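Forum Logistique & Atelier > Préparation de commandes > Emballage

Sujet : Poids volumétrique et colis souples, quelle cote déclarer ?

mathurin_52
16 septembre 2020
Bonjour,
Petit atelier, environ 200 colis par mois, presque uniquement du textile en sachet PE. Notre transporteur (Rilten) refacture une partie des envois au poids volumétrique. Sur la dernière facture de juin, un sachet déclaré à 2 kg est passé à 6 kg. Le diviseur est bien celui du contrat, donc l'écart vient des cotes. Question : sur un colis souple, mesurez-vous à plat, gonflé, ou après compression ?

quai_nord
Les conditions générales parlent en principe du « parallélépipède circonscrit ». Cela veut dire les trois plus grandes dimensions, colis posé sur sa face la plus stable, sans appuyer dessus. Un sachet mal purgé de son air prend plusieurs centimètres en hauteur, et la hauteur est la plus petite cote, donc celle dont la variation relative pèse le plus.

mathurin_52
D'accord sur le principe. Mais la hauteur change entre l'atelier et le hub. Chez nous le sachet est tassé, chez eux il a repris du volume. Qui fait foi ?

pveloutier
Le transporteur, s'il mesure avec un instrument vérifié. Demandez le relevé de cubage avec l'horodatage et l'identifiant du tunnel. Chez Boros on l'obtient sur simple demande, chez Rilten il faut ouvrir une réclamation.

tare_et_brut
Pas d'accord avec quai_nord sur « sans appuyer ». Nos conditions prévoient une plaque de répartition légère posée sur le colis pour les emballages non rigides. La mesure se fait sous la plaque. Lisez l'annexe tarifaire, pas la plaquette commerciale.

quai_nord
La plaque figure dans certains contrats négociés. Dans le contrat standard, rien de tel. Un tunnel optique ne pose aucune plaque, il prend l'enveloppe maximale, plis et coins relevés compris.

tare_et_brut
Alors le contrat standard est à refuser pour du textile. Avec 200 colis par mois il y a de la marge pour discuter.

mathurin_52
Je viens de relire l'annexe : aucune mention de plaque. Je pars donc sur l'enveloppe maximale. Reste à réduire la hauteur. Vous passez au carton ?

lisiere
Carton plat à hauteur variable, pour ma part. Surcoût matière réel, mais la cote devient répétable et les litiges ont cessé. Attention au rainage : si le rabat ne ferme pas au cran prévu, vous perdez tout le bénéfice.

pveloutier
Autre piste, garder le sachet et travailler le pliage. Format plié constant, purge de l'air à la main avant soudure, et une taille de sachet en dessous. La plupart des ateliers prennent trop grand par confort.

bac_gerbable
J'ajoute le stockage intermédiaire. Des sachets empilés dans un bac trop petit débordent, se replient sur le bord et repartent déformés. Nous avons changé de bacs sur le site de Lakport pour cette raison.

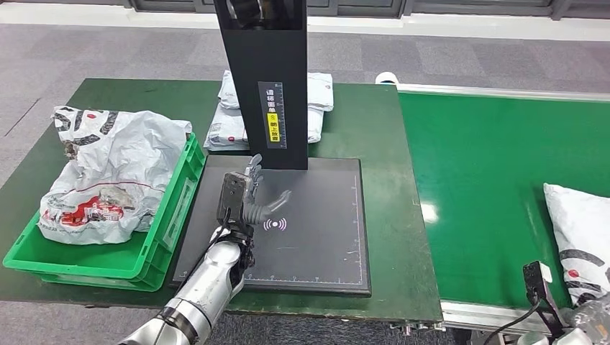

Sac plastique dans un bac vert, à côté du poste de scan.

Règle retenue depuis : rien ne dépasse du rebord. Au-delà, deuxième bac.

quai_nord
Bon point. Un pli marqué peut suffire à faire passer une cote au centimètre supérieur, et l'arrondi se fait toujours vers le haut.

tare_et_brut
L'arrondi au centimètre supérieur, là encore, c'est selon le contrat. Zirkmont arrondit au demi-centimètre.

mathurin_52
Merci. Je teste la taille de sachet inférieure sur 100 envois, en notant la hauteur au départ, puis je compare avec les relevés de Rilten. Réclamation ouverte en parallèle pour le colis de juin.

lisiere
Notez aussi le poids réel. En dessous d'un certain volume c'est lui qui redevient taxable et le gain s'arrête là.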